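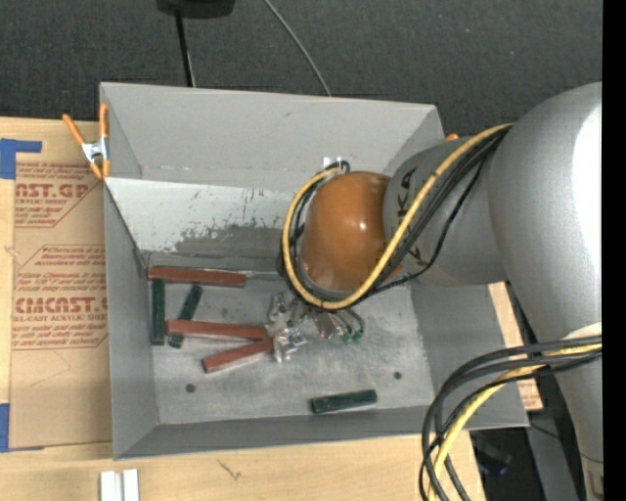
Gray bin on a light wood tabletop.

Sunday, September 10, 2023

I moved my raw processing from Gosling to Fanach in April and have put off writing about it until I had a full season of files through the new setup. Most of those files are landscapes from the Drerwood trail and the river flats at Trorkside, shot at ISO 100 on a tripod.

The main difference is in how the two programs handle the tone curve. Gosling applies a fairly steep base curve when it opens a file, and the sliders work on top of it. Fanach opens the file nearly flat. The first impression is that everything looks dull. After a week I stopped noticing, and I now find the flat start easier for fog and overcast skies, where the Gosling curve tended to push the upper midtones together before I had touched anything.

Noise reduction is weaker in Fanach. At base ISO it makes no difference to me. For the few night frames I took from the Trorkside bridge I went back to Gosling, exported a 16-bit TIFF, and finished from there. Color noise in the deep blues was the problem, and raising the chroma slider far enough to remove it also took the color out of the small lights along the bank.

Lens corrections: both of my lenses have profiles. The wide one is corrected well for distortion, but the vignetting correction overshoots by what I would guess is a third of a stop in the corners. I set it to 70 percent and saved that as a preset.

Panoramas are where I lost the most time. Fanach will stitch raw files directly, but it locks the white balance to the first frame. My Drerwood set was 26 frames in 2 rows, taken while the sun was going in and out, and the first frame was in shade. Matching the white balance on every frame before stitching fixed the color. The seams in the water still needed masking by hand.

Export speed is about the same on my machine. Sharpening for print needs a lower radius than I was used to; 0.6 is where I ended up for matte paper.

I have kept the Gosling catalog on the old drive, as the edits do not transfer. Ratings and keywords do, provided the sidecar files are written out first. I missed that step on one folder and had to do it over.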